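Padidano Robotics Club forum > Student projects > Cutlery sorting, jaw slip on thin handles

jundatwood_2
We've logged 837 demonstrations for the cutlery task. Chopsticks are fine. Spoons rotate in the jaws on lift, worst when we take them low on the handle. Pads are the stock blue rubber. Has anyone changed theirs?

tiwari_k
Where along the handle are you closing? Post a grasp.

jundatwood_2
Typical start position, right hand on the spoon, left hand going for the chopstick.
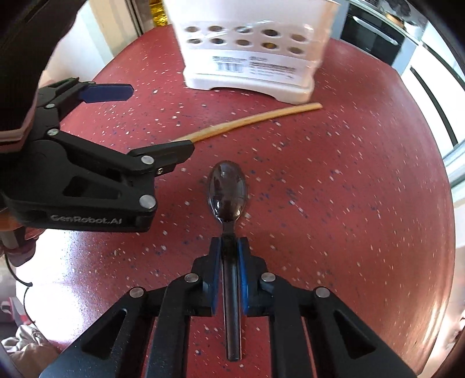
Right gripper closed on the spoon handle, chopstick still on the counter.

premer
That's a torque problem. The bowl is the heavy end and you're holding the narrow one. Grip nearer the neck and leave the pads alone.

tiwari_k
Disagree. If the policy only ever sees neck grasps it won't recover from a bad approach. I'd keep the low grasps and try a softer pad, 20 Shore A if you can get it.

premer
Softer pads creep under load. We tried that in June and went back to stock.

Darius Zariņš
Check the background as well. A glossy bowl on a speckled red counter is hard on the tracker, and some of your slip could be pose error. Log jaw width against time before buying rubber.

jundatwood_2
Jaw width is already in the logs. I'll plot it tonight and colour the traces by grasp position. Pads stay as they are until then.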